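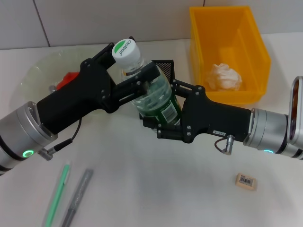
Bottled water, clear bottle, white screw cap.

Rustlow to Skornlow Walk — your questions

Last updated 4 January 2018. Ignore older versions, the printed sheet from last time still has the old car park on it.

When is it?
August, same as always. Exact date goes on the home page once the farm at Rusodwood has told us when they're cutting.

Where does it start?
Rustlow, the green by the bus shelter. Not the church. Every year people go to the church.

Where does it finish?
Skornlow, playing field behind the school. Toilets open, tea on, somewhere to sit down.

Is it hard?
Depends on you. First part is flat, along the old railway. Then the climb through Rusodwood, steep and rooty, and it goes on longer than it looks on the map. Top of the hill is 418 metres. After that mostly down on grass, bit of lane at the end. If you walk most weekends you'll be fine. If you don't, have a few practice goes in July or so, on an actual hill.

How many places?
150. Once they've gone they've gone. There's a waiting list and people do drop out, so put your name on it.

How do I enter?
Form on the Entry page, or paper form from Vass, the shoe repair shop in Rustlow. Paper forms need to be readable please. We had one adress last year that could have been anything.

Can I enter on the day?
No.

Can I give my place to a friend?
Yes, but tell us. Email with both names and we'll swap it over. Don't just hand them your number, if something goes wrong on the hill we need to know who is up there.

Can I get my money back?
Up to the end of June yes, all of it. After that no, sorry, the coach has to be paid for whether you're on it or not.

Do I have to run?
It's a walk. Some run. Fine by us, but go easy past people on the narrow bits and shout before you come through.

Can I bring the dog?
One dog each, on a lead the whole way. Sheep on the tops and a bull now and then in the field after the second gate. Bring a bowl.

Children?
Over-tens with an adult walking beside them. Adult needs their own place. No pushchairs — the stiles won't have it.

How is the route marked?
Yellow tape on posts and trees, arrows at junctions. Tape does get pulled down, so carry the map. It comes by email the week before. Paper copies at the start but we run out.

What should I bring?
Waterproof, spare jumper, something to eat, phone with some charge in it, map. Proper shoes with grip. Suncream if it's that sort of August. Plasters.

Is there water on the way?
Yes, 2 stops. One at the gate into Rusodwood, one in the lay-by where you cross the road. Bottles or a tap on a big container, whatever we've managed to get. Start with a full bottle of your own all the same, it's a long dry pull between the two. Take empties with you or leave them in the sacks at the stops, not on the wall.

And food?
Squash and biscuits at the lay-by. Soup and rolls at the finish, included. Soup is vegan, rolls aren't all. Tell us about allergies on the form, not when you're at the front of the queue.

Is there a time limit?
Lay-by closes at 2 in the afternoon. Get there after that and we'll drive you round to Skornlow. No arguing with whoever is on the gate, they didn't make the rule.

What if I can't carry on?
Get to the nearest marshal or ring the number on your card. Signal is poor in the wood, better once you're out the top. Please don't just go home. If you do go home, ring us. We've had people out looking in the dark for somebody who was in the bath.

How do I get back to the start?
Coach from the playing field, every hour till the last walker is in. Tick the box on the form if you want a seat. Muddy boots off or bagged.

Where do I park?
Field on the left as you come into Rustlow, signed. Free. Not the pub, not the lane by the allotments. Locked at seven in the evening.

What if the weather's bad?
Rain, we go. Thunder or thick cloud on top, we use the low route, which misses out the hill and comes round by the river. Decision made by seven that morning and put on the home page. If it's called off alltogether your entry rolls over.

Do I get a medal?
A badge. New design each year.

Are there results?
No times, no places. We tick you off a list.

Can I help instead of walking?
Yes please! Marshals, tea, parking, taking the tape down the day after. Ferenc Lengyel does the marshal list, everyone else gets sorted by Devendra Tyagi. Both on the Contact page. You get soup too.

I've lost something
Lost things go to Vass and stay there till the end of September, then charity shop. Still one walking pole and a very good hat from last time.

My question isn't here
Email us. Might take a few days, more in the summer.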